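Wukum Little Desk Bin with Hinged Lid, Cream
From the Parry tabletop range

Product details

There are bins you hide under the sink and bins you are perfectly happy to have out where people can see them, and the Wukum belongs firmly with the second lot. It is a small cream bin with a hinged lid, made to stand on top of a table, desk or dressing table, and it is meant for the little bits of rubbish that never seem worth getting up for. Tissues, receipts, the corner torn off an envelope, the wrapper from a throat sweet, the tiny paper tags that come on new socks. All the things that otherwise gather beside your cup until the end of the day.

We have sold kitchen bins and bathroom bins at Matanmont for a long time, and the question we were asked over and over was whether we had anything smaller. Customers wanted something for a sewing table, or for the bedside during the cold season, or for a craft corner where the paper scraps pile up faster than anybody can sweep them. For a while we sent people off with a plant pot and our best wishes (it does work, after a fashion), but a plant pot has no lid, and a lid makes a great difference when what is inside is a heap of used tissues.

So we are very pleased to have the Wukum back in the shop for another season, and in cream again, which was far and away the colour people asked us for.
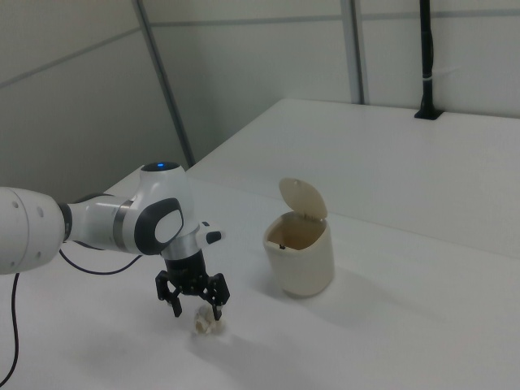 The lid is the part we get the most kind letters about. It lifts with one finger and tips right back on its hinge, and it stays open until you close it again, so if you are working through a pile of post or blowing your nose every few minutes you can leave it up and drop things in as you go. When you have finished, or when visitors are at the door, push it down and the rubbish is out of sight. There is no pedal to press and no spring to snap at your fingers, and it needs no batteries.

Do have a think about where you would like it to stand before you order. Most people find it best on the side of the hand they write with, a little way back from the edge of the table, so that the lid has room to tip open without meeting a wall or a lamp. If your desk is pushed up against a shelf, turn the bin so that it opens towards the room. It looks well on a white or pale top, where the cream gives a touch of warmth, and it sits just as nicely on dark wood — we have one on an old oak bureau in the shop and it is often the first thing people pick up.

Liners

You can use the bin with or without a liner. For dry paper we don't bother with one, and simply tip the contents into the recycling or the household bin at the end of the day. For tissues, cotton wool and anything sticky we would use the Jerkora small liners, which come in a roll of 40 and fold neatly over the rim without showing once the lid is down. The smallest sandwich bags from the supermarket will do at a pinch, though they tend to slip.

Looking after it

Wipe the bin inside and out with a damp cloth and a drop of washing-up liquid, then leave the lid open while it dries. Please keep it out of the dishwasher, as the hinge doesn't care for the heat. If the lid begins to feel stiff after a good deal of use there is very likely a scrap of paper caught in the hinge, and an old toothbrush will have it out in a moment. Felt pen comes off with a little bicarbonate of soda on the cloth, provided you get to it fairly soon.

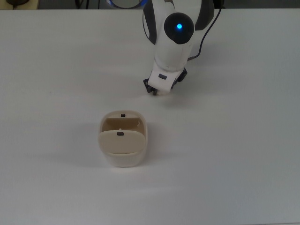
A word about clear tables, which is really what this bin is for. Many of us mean to tidy up in one go at the end of the day, and by then there is supper to see to and the table gets left. With the bin already standing there, each scrap goes in as it turns up and there is very little to do afterwards beyond a quick wipe. One customer wrote to tell us she keeps one at each end of her cutting-out table — she used to find snippets of tissue pattern in the hallway, on the stairs and once in the butter dish — and she has since bought two more for her daughters.

It is handy for children too. Scrunching up a bit of paper and popping it in a bin their own size seems to be a great pleasure at a certain age, and long may it last. The bin is light enough for a small child to carry to the kitchen and empty, though we would keep it away from very little ones who like to take things back out again.

What you will receive

1 Wukum Little Desk Bin, cream, with hinged lid fitted
4 self-adhesive felt pads for the base
2 Jerkora small liners to try

Item number: 2080

Delivery and returns

The cream bins are in stock now and we post them in a plain cardboard box with paper packing. Our July delivery went very quickly, so we have ordered more, and the next lot is due on 8th August. If you order after the present stock has gone we will keep one aside for you and send it as soon as they arrive. Unused bins may be returned in their box for a refund or an exchange, and if a hinge should ever arrive damaged please write to us and we will put a new bin in the post.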